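Alte Kunststoffkisten wieder sauber bekommen: so mache ich es

Wer wie ich über die Jahre eine ganze Sammlung grauer Lager- und Stapelkisten angehäuft hat (vom Flohmarkt, aus Haushaltsauflösungen, und die letzten zwei hat mir mein Nachbar Đạt Lâm über den Zaun gereicht), der kennt das: Stabil sind sie noch immer, aber schön anzusehen nicht mehr. Schrammen, schwarze Striche, klebrige Etikettenreste und dieser Grauschleier, der mit Spüli einfach nicht weggehen will. Mit ein bisschen Geduld und einem freien Nachmittag lässt sich da aber eine Menge machen, und ich zeige euch gern, wie ich vorgehe.

Was ihr braucht

Warmes Wasser und einen Spritzer Spülmittel
Natron oder Schlämmkreide
Einen Schmutzradierer, ruhig auch zwei
Speiseöl für Kleberreste
Eine weiche Bürste und eine alte Zahnbürste für die Ecken
Nassschleifpapier, falls es tiefe Kratzer gibt
Ein paar Baumwolltücher, die nicht mehr schön sein müssen

Schritt 1: Ausräumen und ausbürsten

Klingt banal, aber bitte erst trocken ausbürsten und dann nass werden! Sandkörnchen und Metallspäne wirken unter dem Lappen wie Schmirgelpapier, und dann habt ihr hinterher mehr Kratzer als vorher. Ich drehe die Kiste auf der Wiese um, klopfe kräftig auf den Boden und gehe anschließend mit der Bürste durch alle Ecken und Falze.

Schritt 2: Einweichen

Füllt die Kiste eine Handbreit hoch mit warmem Wasser und Spülmittel und lasst sie 90 Minuten stehen. Ich trinke in der Zeit meinen Kaffee und sortiere das Zeug, das vorher drin war (da kommt einiges zusammen, glaubt mir). Danach auskippen, klar nachspülen und gut abtrocknen.

Schritt 3: Bei Tageslicht anschauen

Stellt die Kiste auf einen Tisch und schaut von oben hinein. Dunkle Striche sind oft nur Abrieb von Gummi oder Metall, der auf dem Kunststoff sitzt. Fahrt mit dem Fingernagel quer darüber: Bleibt er hängen, ist es ein echter Kratzer. Großflächig abgenutzte, matte Stellen sind wieder etwas anderes, die bekommt man gleichmäßiger, aber nie mehr wie neu.

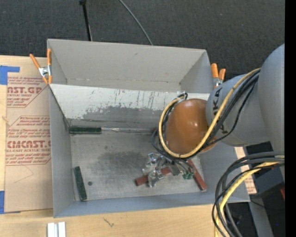
Schritt 4: Abrieb und Flecken entfernen

Den Schmutzradierer anfeuchten, gut ausdrücken und mit wenig Druck in kleinen Kreisen arbeiten. Wo das nicht reicht, rühre ich aus Natron und Wasser einen Brei an, der ungefähr so dick wie Zahnpasta sein darf, und lasse ihn kurz einwirken. Kleberreste reibe ich mit Öl ein und schiebe sie später mit einer alten Plastikkarte herunter. Aceton und Nitroverdünnung lasst bitte im Schrank, manche Kunststoffe werden davon stumpf oder sogar weich.

Schritt 5: Tiefe Kratzer glätten

Muss nicht sein, aber wenn ihr in der Kiste Wolle oder Stoffe aufbewahren wollt, lohnt es sich schon. Nassschleifpapier mit Körnung 400 nehmen, reichlich Wasser dazu, dann mit 800 nacharbeiten. Immer etwas über die Ränder der Schramme hinaus schleifen, sonst sieht man später eine Delle. Die Fläche wird dabei matter, das gehört leider dazu.

Schritt 6: Nachspülen und trocknen

Noch einmal mit klarem Wasser ausspülen, damit kein Natron zurückbleibt, und kopfüber auf zwei Leisten abtropfen lassen. Bitte nicht in die pralle Julisonne stellen, ich habe mir so einmal einen Deckel verzogen. Stapeln erst, wenn wirklich alles trocken ist, auch unter dem Rand. Wenn nach dem Trocknen noch ein Rest Grauschleier zu sehen ist, wiederhole ich einfach Schritt 4 an der betreffenden Stelle.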